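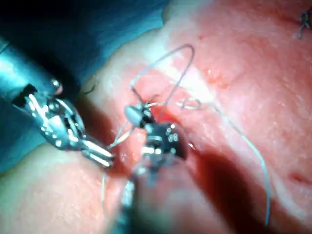

**Is it worth paying for a guide on the Sateo to Sirnham walk, or can you follow the path alone?**

In July the path is well marked and you can follow it alone. Before the summer the river crossing after Stallton is difficult, and then a guide is a good idea.

---

**idameinecke** wrote:

Thank you to whoever put that question on top of the thread, it is the same one I had. We are two people and we want to walk from Sateo to Sirnham next July. It is 46 km and we plan three days. We have walked in mountains before, but always with huts which we could book on the internet. My questions are about the beds and the bus back. Is it still true that you have to telephone the guest house in Stallton?

---

**baris_u** wrote:

Yes, telephone, and better in the evening. The guest house is called Dönmez, like the family. They have seven rooms and they do not answer e-mails. I wrote to them twice before I understood this.

I do not agree with the answer on top, by the way. "Well marked" is true until the second pass. After it the red paint is old, and in fog we lost the path for nearly an hour. I would take a guide in any month if you don't have a map on your phone.

---

**Macarena A.** wrote:

> I would take a guide in any month

This is too strong, in my opinion. I walked it alone and I am not a very experienced person. There are stone piles between the paint marks, and from the second pass you keep the lake on your left side all the way down. What was hard for me was the heat on the last day. There is no shade after the lake and the only spring was a very thin one.

Ida, for the bus: it leaves Sirnham from behind the post office, not from the main square. One in the morning, one at four. The driver takes only cash.

---

**baris_u** wrote:

You had sun, Macarena, and we had fog. I think we are both right about our own walk. But a person who reads this at home does not know which weather he will get.

---

**kfagundes** wrote:

We paid 610 for a guide for the whole group, three days, food not included. For me it was good money, but less for the path and more for the rest. He knew the shepherds on the high meadow and we sat with them for tea and a very salty cheese, and he showed us the place where the vultures sleep. Without him I would have walked past all this with my head down.

If you are only two it becomes expensive. Ask at Dönmez if another group is starting on the same day — they sometimes put people together.

---

**hatice.t** wrote:

I am from Sateo, so some small corrections.

- The spring after the lake is there, but it moved a little when they repaired the track. Look on the right, below the wall.
- The four o'clock bus does not run on public holidays.
- Please don't put your tent on the high meadow. The dogs there are working dogs and they don't like tents.

About the paint: the section after the second pass was painted again this summer, I saw it myself. So Barış is right about his year, but it is better now.

---

**baris_u** wrote:

Good, I didn't know this. Then I say: guide in bad weather, and without guide if the forecast is clear for all three days.

---

**idameinecke** wrote:

Thank you all, this helps a lot. I telephoned this evening and a very friendly lady wrote down our names for one night. She did not want a deposit. I asked about joining a group and she told me to call again in spring.

One more thing, Kelly: was the guide's price the same for people who walk only the middle day?

---

**kfagundes** wrote:

I don't know, we took him for everything. I will look for his number and send it to you in a private message.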